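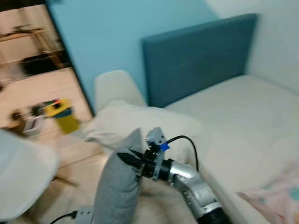 4. Teaching the grasp planner about soft things

By now you should have Nutwood running and the arm answering to the jog buttons. If it isn't, go back to section 3, because nothing below will work without it. This part covers the grasp planner, Ceder, and how I set it up for cloth. The settings it ships with are meant for boxes and tins, and with those it will happily close on thin air next to a sock and tell you the job went well.

Last changed 2025-10-03. If you set yours up before July, your config file has the old names in it (soft_mode instead of cloth) and you'll need step 2 whatever else you skip.

4.1 Before you start

You'll want the wrist camera calibrated, the gripper homed and a few bits of fabric you don't mind getting nipped. Plain grey is a good first test. Patterned blankets are harder, and I'd leave those until the end.

Caution: the force limit is off until you've done step 4. Keep your fingers away from the jaws and keep the stop button where you can reach it.

4.2 Setting it up

1. Stop the planner from the Nutwood panel. Closing the window doesn't stop it, it only hides it (I lost an evening to this).

2. Open ceder.conf and find the block called target. Change type to cloth and save. On an old file, delete the soft_mode line completely. If both are there the planner picks one and doesn't say which.

3. Set pinch_depth to 20. That's in millimetres and it's how far below the top edge of the fabric the fingertips aim. Go smaller and you tend to catch a few threads and drop the thing halfway across. Go much bigger and you'll pick up whatever is lying behind it as well.

4. Set grip_limit to 29 and turn force_check on. The number is a percentage of full force, which sounds feeble, but cloth squashes flat and the fingers do the rest.

5. Set settle_ms to 200. This is the pause after the jaws close and before the lift.

6. Start the planner again and wait for the word ready in the log. It takes a good while the first time as it rebuilds its table of grasps. Let it finish.

Note: if you see "no edge found" straight away, the planner is up but the camera feed isn't. Restart the feed, leave the planner alone.

4.3 Trying it out

7. Put one piece of fabric down on its own, on something of a clearly different colour. Press Preview. You should get a green line along the top edge of the cloth and two small marks where the fingers will go.

8. Look at the marks before you press Run! If they're sitting on a fold in the bedding, drag them over by hand. Ceder remembers the correction for the rest of the session.

9. Press Run, then open the log and look for hold_ok. A grasp counts as held when the jaw gap stays above zero all through the lift. A gap of exactly zero means the fingers met with nothing between them.

10. Do it again with the fabric on a crumpled sheet. This is where I spent most of my time. Soft folds all look like edges to the planner, and pale folds under warm lamps are the worst of the lot. Raising edge_contrast a notch helps, and so does turning on depth_first, which makes it trust the shape over the colour.

4.4 Blur

If your wrist camera moves while it's taking pictures, the edge finder gets smeared frames and guesses. There's a setting called blur_skip that throws the bad ones away. I keep it on — it costs a bit of speed, and I'd sooner wait. With it on, the planner wants three clean frames before it commits, so slow the approach down if it seems to hang there thinking.

Caution: don't turn blur_skip on and set the frame timeout below 200 at the same time. Every frame gets rejected, the planner gives up and the arm goes back to its rest pose by the shortest path it can find. Check that path is clear of furniture first. Chair backs and headboards need to be in the map as solid objects (see 5.2).

4.5 Saving your settings

11. Once you're happy, press Save profile and give it a name you'll recognise later. Mine are named after the room and the fabric.

12. Copy the profile out of the Nutwood folder to somewhere else. Updates have wiped that folder more than once for me, and the installer doesn't ask.

Profiles made here will load in Okier too, but only the target block comes across. You'll have to put the grip limit in again by hand.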